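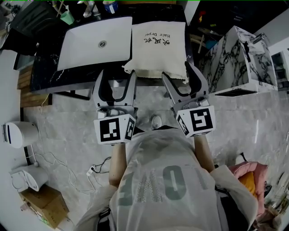
A black marble table top and a light gray marble-patterned floor.

Idow County to take stone and tile scrap separately starting in March

Households and contractors in Idow County will have a separate place to drop off broken tile, countertop pieces and other stone scrap when the Lolon transfer station opens its new bay in March.

The county board approved the plan Friday night after a short hearing. Under the new rules, clean stone and fired tile will no longer go into the same pit as household trash. The material will be weighed at the gate, stored under a roof at the north end of the station and hauled to Akbari Quarry, which will crush it for use under roads and parking lots.

The county's last yearly count put stone and tile at 2,128 tons, most of it from kitchen and bathroom remodeling. All of it was trucked to the regional landfill at the general waste rate. Stone is heavy for its size, and the county pays the landfill by weight.

"We've been paying trash prices to bury rock," said Nobuhle Van der Merwe, the county's solid waste manager. "The quarry wants it and we'd like to stop hauling it sixty miles."

Small loads will be free. Residents may bring in up to 425 pounds per visit at no charge, with proof of a county address. Anything over that will be charged at a reduced rate, which the board is expected to set at its next meeting. Contractors will pay from the first pound but at the same reduced rate, provided the load is clean.

A clean load means stone, porcelain, ceramic tile or concrete board with no wood, drywall, metal or plastic attached. Thin mortar stuck to the back of a tile is fine. Sinks have to be cut out of countertops before they come through the gate. Engineered quartz will be accepted for now in a separate container while the quarry tests how it crushes. Vinyl tile and sheet flooring with a printed stone pattern are plastic products and will still go to general waste.

Van der Merwe said the flooring rule is the one she expects to explain most often.

"A lot of what looks like marble isn't," she said. "If you can bend it or cut it with a utility knife, it goes in the other line. The gate staff will tell you which."

Old floors and asbestos

Some of the questions at Friday's hearing were about older flooring. Floor tile and adhesive in older houses can contain asbestos, and the station will not take any of it in the new bay. Residents who are unsure are asked to have a sample tested before they start pulling up a floor. The county health office keeps a list of labs and will mail it on request.

Suspect material that turns up in a load will be turned away at the gate. The driver's plate number will be written down, and a second attempt to drop the same material can bring a fine under the existing county code. The board left the amount of that fine as it is.

One speaker, a landlord with several buildings near the Lolon rail yard, asked whether the county would pay for testing in rental units. Board members said there was no money for it this year. They asked staff to report back on whether a state grant might cover part of the cost.

Local shops

Ciletti Tile & Stone on Depot Road is the largest seller of countertops in the county and also one of the largest sources of scrap. The shop cuts slabs for kitchens, vanities and table tops, and each job leaves narrow strips and the cutouts from sinks and cooktops.

The company told the board in a letter that it supports the change and had already begun sorting its scrap by type last fall. It sells the bigger leftover pieces to customers who need a short run of stone for a windowsill, a shelf or a small table. Black and dark gray pieces go fastest, the letter said, and light gray has been slow this winter.

The letter also asked the county to open the bay earlier in the day. Crews tend to finish loading before 7 a.m., and the draft schedule had the gate opening at 9. The board agreed to move contractor hours up to 7:30 on weekdays. Residents' hours will stay the same as the rest of the station.

Two smaller shops sent comments as well. One asked that slurry, the wet dust left over from cutting, be accepted along with solid pieces. Staff said it would not be, at least in the first year. Slurry has to be dried and tested, and the new bay has no drain to catch the runoff.

The other shop was worried about trucks backing up onto Quarry Hill Road on Monday mornings, when the station is busiest. The public works department plans to paint a turn lane at the entrance before the bay opens, weather permitting. 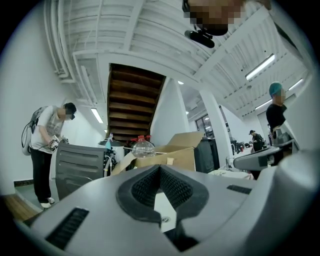 What it will cost

Building the bay will cost $3,014 in materials beyond what the county already has on hand, according to the staff report. The roof and steel posts come from a salt shed that was taken down two years ago and put in storage. County crews will do the work themselves. The scale is the one now used for yard waste, and it will be moved back and forth until a second one can be bought.

Akbari Quarry will pick up the material with its own trucks and will not charge the county for hauling. In return, it keeps the crushed product. The agreement runs for 3 years and either side can end it with 90 days' notice. The quarry has asked that loads be free of glass, which damages its belts, and it can refuse a container that has more than a trace of it.

Board members voted for the plan without opposition, though there was some back and forth over the free allowance. An early draft had set it at half the approved amount. Several members said that would not cover even one bathroom floor, and that people would go on putting the rest in their trash cans a few pieces at a time. Collection crews have complained about cans too heavy to lift, and the county replaced a number of split wheels and lids last year.

Staff expect the free limit to be enough for most one-room jobs. A full kitchen with stone counters will usually run over. Residents can split a job over more than one visit, but only one free load per household will be allowed in a week.

How to use the new bay

Drivers should stop at the main gate as usual and tell the attendant they have stone or tile. They will be sent across the scale and then around to the north side. Unloading is by hand unless the truck has a dump bed. The station does not lend carts, and staff are not allowed to help lift slabs.

Gloves and closed shoes are required in the bay. Children must stay in the vehicle. Loads need to be tied down or covered, the same as any load coming into the station.

Slab pieces longer than four feet should be broken before they arrive. Boxes of unused tile can be set on the reuse shelf by the office, where anyone may take them for free. The shelf is checked each evening, and boxes left there for more than two weeks will go into the crusher pile.

A printed guide with the list of accepted materials will go out with the next water bill. Copies will also be kept at the Lolon library and at the county office, and a Spanish version is being prepared. Questions can be taken to the solid waste desk on the first floor of the county building, open weekdays until 4:30 p.m.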